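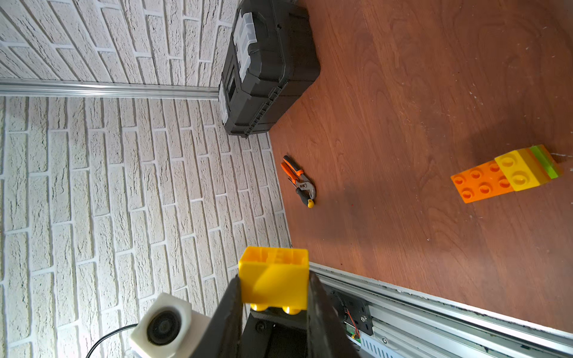 14 January 2020

So the arms are finally both on the rail and both talking to the same laptop, which only took me the whole of the Christmas break and most of my patience. If you read the post back in May you'll know the plan was to have this done by the end of summer. Ha.

The hold-up was the cable run on the left arm. I'd routed it far too tight round the wrist, so every time the thing twisted past a certain point it dropped off the bus and sulked. I blamed the firmware for ages (sorry, Tramero forum people, you were very patient with me). In the end Reinhold Schmieder from the Tidham workshop came over, wiggled the plug with one finger and the error popped straight up. Ten minutes, and most of that was him drinking tea.

New cable is 343 mm, with a bit of slack left at the elbow. If you're building the Tristier kit, don't cut yours to the length in the manual, it's too short!

Next job was grip force. The motor takes a number for how hard to squeeze and I'd been guessing. At 10 it lets go of a toy brick if you so much as look at it, and somewhere above 110 I start worrying about the gears. I've left it near the middle for now and I'll tune it properly when I've got an evening free.

I'm using chunky toy bricks because they're forgiving. They don't mind being dropped, they're bright so the software finds them easily, and the car boot sale had a great big bag of them. The pliers are next on the list, and they're a proper pain, all curves and nowhere flat to grab. 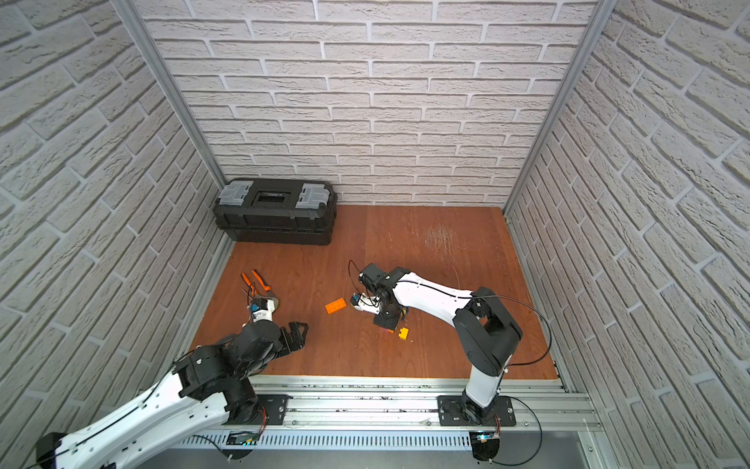
Both arms over the table, with the bricks and the orange-handled pliers.

I'm really pleased with the brick-effect panels, by the way. They went up in an afternoon and the corner looks miles better than bare board, even if the pattern does confuse my edge detection a bit. Might have to paint one wall plain and compare.

Still to do: label the cables, tidy up the wiring along the front rail, and sort out error 2111, which comes up on the right arm if I start it second. Starting it first works fine, so that's what I do. Aryee reckons it's a timing thing in the start-up script and has promised to send me a patch. I'll stick it up here once I've tried it.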